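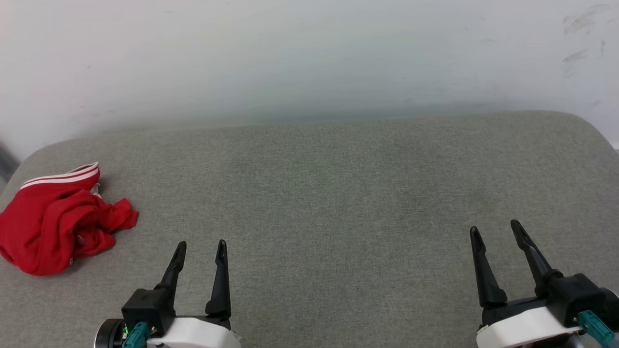 # Running the garment-folding demo on an open day

This page covers the two-arm folding demo at the Emdale site, from power-on to the last visitor slot. It assumes the station is already bolted down and that the operator has done the short Sirka induction. Allow 40 minutes before doors open.

## 1. Set up the station

1. Clear the padded surface. Only the garment goes on it.
2. Check that both grippers open fully and close without catching. Run `jaw_test` on each side separately.
3. Push the cable connectors home by hand. A half-seated connector usually passes the startup check and drops out on the first wide reach.
4. Wipe the head camera lens with a dry cloth.
5. Put the barrier posts out at arm's reach plus one yard.

Do the left arm first. The controller numbers it as arm 0, and the log is easier to read if the tests are in that order.

## 2. Load the demo profile

Select profile 461 on the Brennan controller. This is the slow profile, with joint speed capped and the grip force set for light knits. Do not use 3839, the lab profile. It moves faster and skips the pause between grasps, and visitors can't follow what the arms are doing.

If the controller reports error 2462, the arms were not at home position when the profile loaded. Home them, then load it again.

## 3. Place the garment

Drop it in a loose heap to one side of the surface. Don't lay it out flat — the part people come to see is the robot finding an edge to hold.

Bright, solid colors give the best results against the gray fabric. Contrasting trim helps too: a red top with white stripes along one band gives the vision system a clear line to look for. Avoid gray, charcoal, and anything shiny.

Start with both grippers open and empty, held above the surface and pointing toward the wall. The nearer gripper normally takes the first grasp.

## 4. Run a cycle

1. Say out loud that the arms are about to move.
2. Press **Start** and keep one hand on the stop button.
3. Wait for the first grasp before you explain anything.
4. Let the cycle finish, including failed grasps. The planner retries twice and then parks.
5. When the arms are parked, press **Hold** and reset the garment by hand.

Keep groups to 16 people. Larger groups can't see past the front row.

## 5. Questions from visitors

Most questions are about speed and safety. Give the profile's limits as printed on the station card. Questions about pricing or delivery go to the Jukasow desk in the lobby.

## 6. Shut down

Park both arms, open the grippers, and remove the garment. Power off the controller, then the wall supply. Export the log to the shared drive before you leave; the controller overwrites it at the next startup.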